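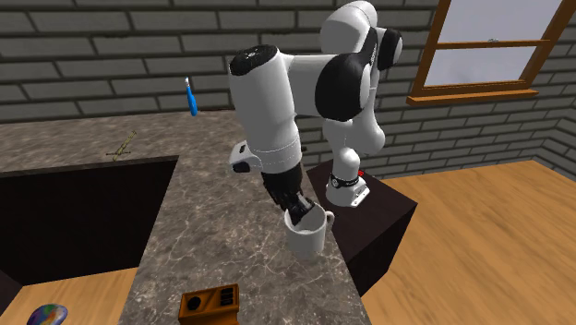 Okay, budget thread. We've got until May to decide whether our little café on Zumholm gets an arm for the back counter, and I've been living in spreadsheets. I started with the part everybody skips: where does the thing stand? I was all set to bolt it to the counter until I saw it up on its own dark pedestal, right next to the marble, with the gripper down in a white mug. So now there's a line for a pedestal. Great.

Quotes so far: Lirkeneo and Rivico. Lirkeneo is cheaper up front but charges separately for the gripper, the mount and the training. Rivico rolls it all together and then wants a service plan for 5 years. Five! I've had ovens I trusted less than that.

My rule is to set aside 8 percent of the purchase price every year for parts and repairs. My partner thinks that's too much. My partner has never waited on a dishwasher part.
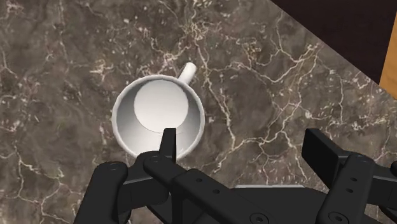 Also on the list – spare fingertips. I want two sets in the drawer before day one, and I want the price in writing. Same goes for software updates. Ask what happens in year two, you'll get some very long pauses.

We move 120 mugs on a busy morning. If the arm handles 40 of them I can make the numbers work, just barely, and only if we lease.

Anyone here leased through Seixas? Their contract has a buyout clause I've read over and over and I still don't get it. Replies open, please be blunt!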